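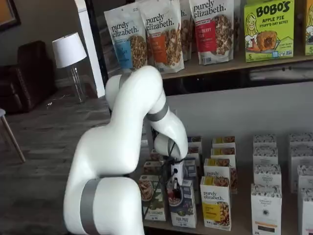
My grandmother always said you should never shop for breakfast hungry, and one of the shoppers who filled in our survey told us the same thing in almost the same words. She had picked up the sweetest cereal on the shelf that morning and blamed it on skipping dinner! That comment ended up shaping our whole project.

Our question was simple: how do people choose a breakfast cereal, and how much of the label do they read before they do? We are a group of four in the second-year consumer studies course, and we worked on this from February to May.

What we did

We wrote a short survey and handed it out at two grocery stores, Skonis and Cabral, and we got 176 filled-in forms back (far more than we hoped for). We also bought 40 cereals and typed the full nutrition label of every one into a spreadsheet. That took three long evenings and a lot of snacking -- the leftovers fed our dorm floor until spring break.

What we found

The serving size was the big surprise for us. Two boxes side by side can look equal in sugar, but one counts a small serving and the other counts a big one. Once we worked everything out per 100 grams, the order of our list changed completely. Several granolas we had all thought of as the healthy choice moved way up toward the sugary end, and a plain-looking store brand from Cestedon came out as one of the best.

On the survey, 50 people said they check the sugar line every time. Price and taste came up much more often, and parents wrote the longest answers. A few of them filled the back of the page, which was great fun to read.

Problems

We only went to the stores in the morning, so people who shop after work are missing. Our question about fiber was badly worded and we left it out of the results. One of our spreadsheets also had grams and ounces mixed up in the same column, and fixing it cost us a weekend.

Next steps

We would love to repeat the survey in the evening, and to add the small Kikosier market near campus, where a lot of students shop. The label spreadsheet is with the department office and next year's group is welcome to use it. Please check the oat cereals again first -- two of them changed their recipe while we were writing this.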